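The Flallis Counter Arm for Bakeries and Cafes

Item 1132, in stock, ships in 2 crates

I run the shop side at Volow, and before that I spent a good many years behind a bakery counter, so I'm going to tell you about this one the way I'd tell a friend who owns a shop. (The spec table is on the Orard download page if that's what you came for. I won't be offended!)

The Flallis is a small table-mounted arm with a two-finger gripper. It picks up rolls, croissants and other one-hand pastries and puts them where you've taught it to put them: baskets, trays, open boxes. It doesn't bake or slice, and it won't chat with your regulars. It moves baked goods from one spot to another, over and over, so that somebody on your crew can do something else with that part of the morning.

What it changes for the people working

When we put one in our own test shop on Delorme Street, the opening shift was split between three of us, and one person was pretty much stuck filling baskets from 5:30 until the doors opened. Now that person gets the coffee going and sets up the sandwich station, and keeps half an eye on the arm. The job is still there, it just has different stuff in it. I was worried the crew would hate it, and for the first week a couple of them did. They thought it was slow (it is slower than a quick pair of hands, no argument from me) and they didn't like being asked to lay the trays out the same way every day. What won them over was the end of the shift, when their wrists and backs felt better.

One thing I'd really push you to do is let the counter crew teach it the positions. You move the arm by hand, press save, and move it to the next spot. Our newest hire had it figured out before her break, and after that people treated it like shop equipment and quit calling it "the boss's robot."

We do most of our teaching on a cloth-covered table with a wicker basket, and croissants are what we practice on the most. They're long and curved and they like to tip up at one end when a finger touches them, so get those right and a plain roll feels easy. 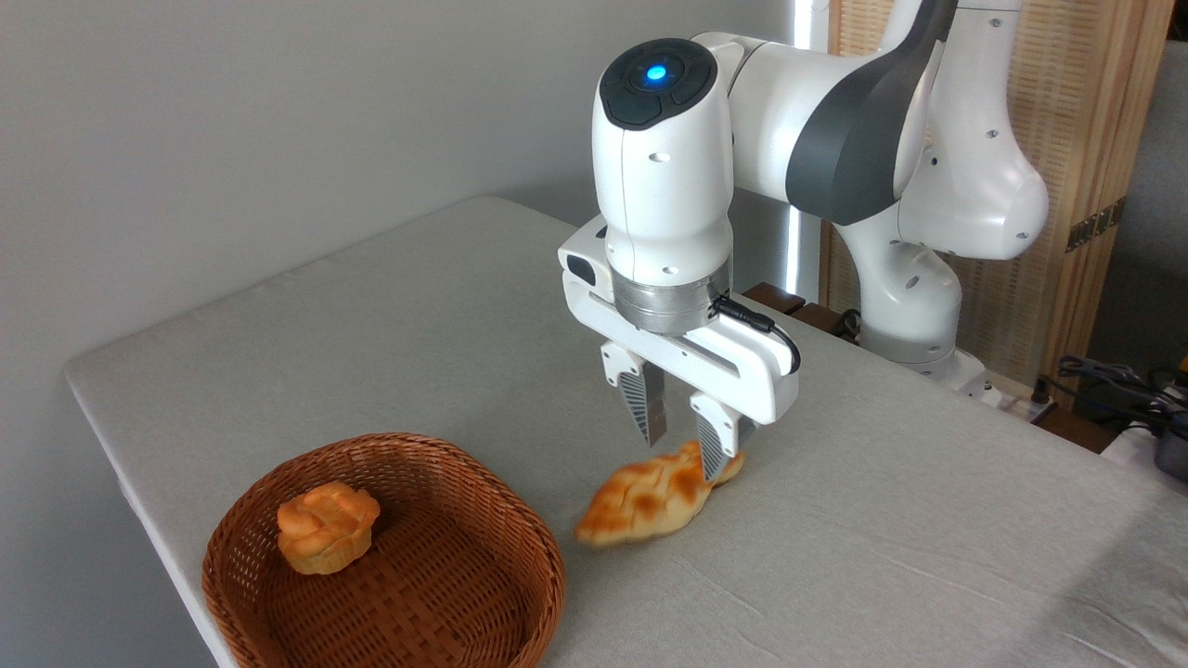

Setting it up

You need a sturdy table, a regular wall outlet and a bit of elbow room. The arm with its base weighs 29 pounds, so grab a second person for the lift. Give yourself an afternoon for the first setup, and please don't try it on a holiday weekend like I did.

Wipe the finger pads down at the end of every shift. Butter builds up faster than you'd think, and a greasy pad drops things. Spare pads are sold by the pair.

Price and what comes with it

The arm, gripper, one set of pads and the table mount come to $3291. Baskets and trays aren't included, and neither is the cloth (any plain tablecloth that doesn't slide will do). Delivery is extra outside our area.

If you're on the fence, come by Delorme Street before opening and ask the crew what they think of it. They'll give you the good and the bad, and there's usually coffee on by six.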